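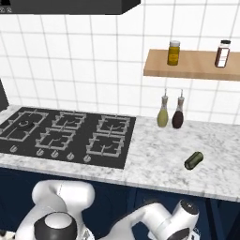

Range hood, tiled wall and wooden shelf above a kitchen counter.

About > The Company > Who We Are

Updated September, by the Runell office

Runell cleans and maintains furnished apartments for the people who rent them out. We started with a single building on Clena Street and a van that had to be parked uphill so it would start. The owner of that building had 31 apartments, most of them let by the month, and was paying three different companies to clean them, wash the linens and fix what broke. We took over all three jobs under one contract.

We now look after 808 apartments. Most are short stays or monthly lets. The rest belong to employers who keep apartments for staff on temporary assignment. We don't clean offices, shops or private homes, although we are asked to nearly every week. If you need that kind of work, call the office and we will give you the names of firms we know.

What we do between guests

A standard turnover covers the bathroom, kitchen, floors, beds and trash. The cleaner checks the lights, faucets, door locks and smoke alarms, and sends a short report before leaving. Small repairs such as a dripping tap or a loose cabinet hinge are done on the same visit if the part is on the van. Anything that costs more than $260 is quoted to the owner first, and we wait for a written yes.

Kitchens take the longest. Grease collects on hood filters and along grout lines, and stone counters can't be cleaned with vinegar or anything else acidic. We use a mild soap on stone and dry it with a cloth. Hood filters are taken out and soaked at every fourth turnover, or sooner if the guest has stayed more than a month.
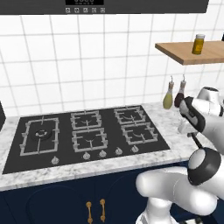

Our people

Everyone who cleans for Runell is on our payroll. We pay for travel between buildings and for the training period, which lasts two weeks. New cleaners work alongside a senior cleaner until both agree they are ready to go alone. Supervisors are promoted from the cleaning teams, and two of our four schedulers began there too.

Shifts start at 9:30 a.m. in most buildings, after checkout. We keep a small evening team for late departures, and they finish by 8 p.m.

Linens and supplies

The laundry is on Utine Road, in a former print shop. It opened with four washers and was extended when we took on the employer apartments. In our busiest month so far it sent out 1,979 sets of bed linen. Each set is bagged by apartment size, with a paper tag showing the building and floor, so cleaners can load the van without opening anything.

We buy one range of cleaning products for every building and keep the list short. Each van carries a printed copy of it, along with notes on which surfaces need care. Cast iron burner grates, for instance, are washed by hand and dried before they go back on.
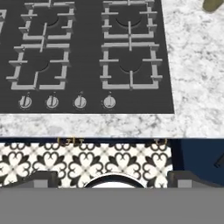
The same list goes to owners when they sign with us, and we ask them to leave the cabinet under the sink clear of other products.

Where we work

Our main office is on Cáceres Avenue, two blocks from the bus station. It is open to owners and job applicants from 8 a.m. to 4 p.m. Keys are held there in a locked cabinet and signed out by the supervisor for each building. Owners who want to add an apartment should bring a spare key and a floor plan if they have one. The first visit is free and usually takes an hour.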